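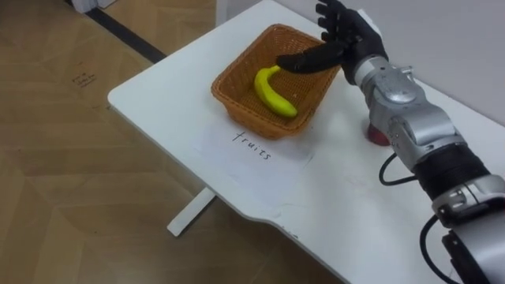
分拣作业中的 Plotum 多指灵巧手，食指伸向编织篮内的香蕉，篮前纸张手写“fruits”。

Plotum 多指灵巧手
产品信息及安全通告

制造商：Restine
区域供应与技术支持：Kititham
通告发布日期：2024-03-08
通告类别：执行机构故障，需用户采取措施
适用范围：序列号尾段 106 及以前的全部 Plotum 灵巧手，含作为备件单独供应的手部总成

产品概述

Plotum 为面向轻型物品抓取与放置的多指灵巧手，可安装于协作机械臂或人形机器人手臂末端。手部各指独立驱动，适用于水果、日用品、软包装等形状不规则物品的归类和入篮作业。手部通过腕部快换接口与手臂连接，供电与通信线缆经腕部引出，并沿手臂外侧或内侧固定。

本产品供研究机构、实验室及经过培训的集成商使用，不适用于无人值守的连续生产，也不适用于与未受培训人员直接接触的场合。

故障说明

Restine 在售后检修中确认，适用范围内的部分产品存在食指回位异常。具体表现为：控制器发出张开或收拢指令后，其余手指正常动作，食指停留在原有位置，或延迟后突然回位。异常发生时，控制器仍可能显示“动作完成”，上位机不会收到报警，操作人员不能仅凭界面状态判断手部是否到位。

经拆解分析，原因为食指根部传动腱的固定套在反复受力后产生微小位移，使传动腱与导向槽边缘发生摩擦。摩擦较轻时仅表现为动作迟缓，加重后传动腱短时卡滞，张力积累至一定程度再行释放，即造成突然回位。在 Restine 的耐久测试中，该位移多出现于 4000 多次完整开合之后。频繁执行单指下探、拨动或按压动作的产品，出现时间可能提前。

截至本通告发布，共有 19 件产品因上述异常返修，未收到人员受伤的报告。

可能造成的后果

一、物品损坏。食指突然回位时，指尖可能压伤或刮伤被抓取物，也可能将物品带出容器。表皮柔软的水果尤应注意。
二、容器及周边物品移位。指尖若钩住篮沿，手臂继续运动时将拖动容器。
三、夹伤。操作人员在手部看似静止时伸手调整物品，存在被回位手指夹伤的危险。
四、附加载荷。手部与容器或台面发生钩挂后，反作用力经腕部传至手臂。对于双足站立的人形机器人，该载荷可能影响站立稳定，应使用安全吊绳或等效的防倾倒措施。

用户应立即采取的措施

在完成下述检查之前，请停止使用适用范围内的产品执行单指动作。确需继续进行多指抓取的，应将手臂末端速度限制在调试模式以内，并安排专人值守急停装置。

检查须在手部断电、手臂制动已锁定的状态下进行，步骤如下：

1. 按下急停，断开手部供电，等待控制器指示灯熄灭。
2. 移走手部下方的容器和物品，留出检查空间。
3. 以随附的塑料拨杆缓慢弯曲食指，再缓慢放开。不得用手指直接拨动指尖关节。
4. 与相邻手指比较阻力和回位速度。食指有顿挫感、摩擦声或不能自行回位的，判定为异常。
5. 拆下食指根部护盖，查看固定套上的刻线是否与壳体刻线对齐。刻线错开的，无论手感是否正常，均判定为异常。
6. 装回护盖，在设备日志中记录序列号、累计运行小时数及检查结果。

判定为异常的产品应即停用，并悬挂停用标识。请勿自行紧固、粘接或润滑固定套。润滑剂会沿传动腱渗入指节，造成其他手指的动作偏差，经此类处理的产品不能按原条件返修。

判定为正常的产品可以恢复使用，但应每运行 100 小时重复一次上述检查，直至更换改进件。

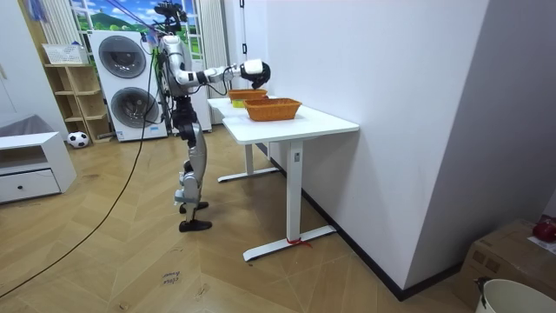

人形机器人在台侧作业，手臂前伸，手部位于编织篮上方。

作业区域要求

本节内容为原用户手册相应章节的补充，自通告发布之日起适用于所有 Plotum 用户，不限于受影响序列号。

台面布置。容器应置于手臂可达范围之内，且不得紧贴机器人躯干一侧。相邻容器之间须留有手部下探和退出的空间。待分拣物品不宜置于篮沿正下方或两篮之间的狭窄处，以免手指在取物时钩住编织结构。编织类容器的篮条间隙可能卡住指尖，使用前应确认篮沿无翘起或断裂。

纸质标签。标签应平放并固定于台面，不得伸入容器内部。采用视觉识别的，标签不应被手臂的常用停留姿态遮挡。地面上的手写标记应及时固定或清理，避免滑倒。

线缆。沿手臂敷设的线缆应保留活动余量，但自然垂下的弧段不得触及容器或被抓取物。地面线缆应避开人员通道。机器人需要移动的，须事先确认线缆不会绕过足部或桌腿。

防倾倒。人形机器人在台前作业时，吊绳应处于可随时承力的状态，吊绳与顶部传感器线束分开固定。不得以供电线缆或数据线缆代替吊绳承力。

人员位置。手部通电期间，人员不得进入手臂与台面之间的区域。补放物品、移动篮子或更换标签，均须先行按下急停。多人同时在场时，应指定一人统一负责复位，其他人员不得代为操作。

控制软件的临时设置

Restine 已发布配套的控制参数文件，可由 Kititham 技术支持处索取。该文件不消除机械故障，仅用于降低突然回位时的冲击，主要变更如下：

食指最大驱动张力下调；
手部张开后增加位置复核，复核不一致时暂停手臂动作；
单指下探动作默认禁用，需由管理员账户逐次开启；
暂停后不再自动重试，由操作人员确认后方可继续。

导入参数文件后，抓取节拍将有所延长，部分较重物品可能无法稳定抓起，属于预期现象。请勿为恢复节拍而手动调高张力。已采用自编控制程序的用户，应自行核对上述功能是否生效，尤其是位置复核所读取的信号。位置复核须读取指节编码器，不得读取驱动电机编码器，后者在传动腱卡滞时仍会给出正常读数。

改进件及更换安排

改进后的食指总成由 Chmielewska 负责机加工，固定套增加机械限位，导向槽边缘改为圆角。改进件自五月起按登记顺序发出，优先提供给已判定为异常的产品。

更换工作可由用户将手部寄回 Kititham 维修点完成，亦可由持有 Restine 培训证明的集成商在现场完成。更换后须重新进行零位标定，并在空载条件下完成一次完整的开合测试，再恢复带物作业。适用范围内的产品，不论是否仍在保修期内，零件及返修运费均由制造商承担。因自行拆改指节、使用非原装传动腱或曾涂覆润滑剂而产生的额外费用，不在此列。

返修登记所需材料

产品序列号（位于腕部壳体内侧铭牌）；
累计运行小时数及主要作业类型；
检查结果记录；
异常发生时的控制器日志，如有；
手部安装平台的类型，即固定式机械臂或人形机器人；
收件地址及设备负责人联系方式。

寄送前请将各指置于半弯位置，使用原包装内的定位泡沫固定。原包装已遗失的，可在登记时申请寄送空箱。请勿将手部连同手臂腕部模块一并寄回，快换接口应按手册规定的顺序分离，并为手臂侧接口加装防尘盖。

供货状态

序列号尾段 106 以后的产品已采用改进后的食指总成，不受本通告影响，目前正常接受订货。受影响批次的库存手部总成已停止发货。此前订购、尚未收到产品的用户无须另行办理，订单将自动改配新批次，预计交付时间以 Kititham 的书面确认为准。

转让、出借或报废本产品的，请将本通告一并交予接收方，并通知 Kititham 更新设备登记信息。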